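4.2 Does the lid matter as much as people say?

Much of the writing on small kitchen containers treats the lid as the part that decides whether a jar gets used. Trivero makes this claim most strongly, arguing that a pour spout saves enough effort to change what people keep on the counter. We doubt it. The Trivero work rests on what households said they would do with a jar they had just been handed, and people tend to speak well of new jars.

Our own records are less flattering. Of the 256 containers listed in the Delten household survey, only 20 had a spout of any kind, and most of those were listed as stored in a cabinet, behind things with plain screw lids. Owners praised the spout and then reported unscrewing the whole lid to get a spoon in. The survey did not ask why, and we will not guess on their behalf.

Dehghan offers a narrower argument that we find easier to accept. In that account a spout helps only when the contents run freely and the user wants a small amount. Sugar in dry weather may qualify. Brown sugar does not, and neither does anything that cakes in July. The trouble is that the test used 4 fillings, all of them bought fresh, so it says little about a jar that has stood half full for months.

There is also the matter of what counts as a spout lid. Figure 6 shows a clear plastic jar of the type we mean: the cream-white screw lid carries a short spout at one side with a small yellowish cap, and a flat tan, leaf-shaped flap lies at an angle on top. Unach would place such a jar under "dispensing" on the strength of the spout alone. We think that is hasty. A lid that also unscrews gives its owner two ways in, and a category named after one of them hides the question we are trying to answer.

For the rest of this section we therefore sort jars by how their owners say they open them, and leave the maker's label out of it. This has its own weakness, as owners forget.

Figure 6. Clear plastic jar with screw lid and capped side spout.

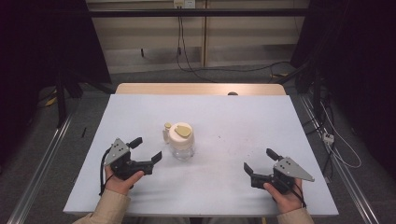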